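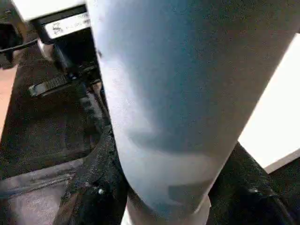 8/3/26. Spent most of the day on the labels and the shelf list, and got further than I expected. The old list was 2 pages long and half of it was wrong. I started with the black boxes, the ones with a white label on the face. A label with rounded corners stays down better than the square ones I cut myself last year, which all curled up by spring. So I ordered another pack of the rounded kind from Toft, 19 to a sheet, and that should see me through August.

Lunch was late. Cheese sandwich and the rest of the potato salad. The bread from the place on Brosudgate is getting smaller and the price is not.

In the afternoon I went through the cables. Four of them had no tag, and I couldn't match them to anything, so they went in the bag by the door. I'll give it two weeks and then take the bag to the drop-off. The Clamine power supply finally has its own spot on the second shelf – I had been keeping it in a drawer with the tape, and every time I wanted tape I had to lift it out.

Typed up the new list before supper. Kept it short this time: name, shelf, date bought if I know it. The Prorkano manual is still missing. I looked behind the filing cabinet and in the box of Christmas paper. No luck.

Rain started after six. Closed the windows on the street side and left the back one open a crack. Tomorrow I want to wipe down the lower shelves and move the heavy things to the bottom – my back would like that. Also need to buy stamps, light bulbs and a new black marker. Bed by ten.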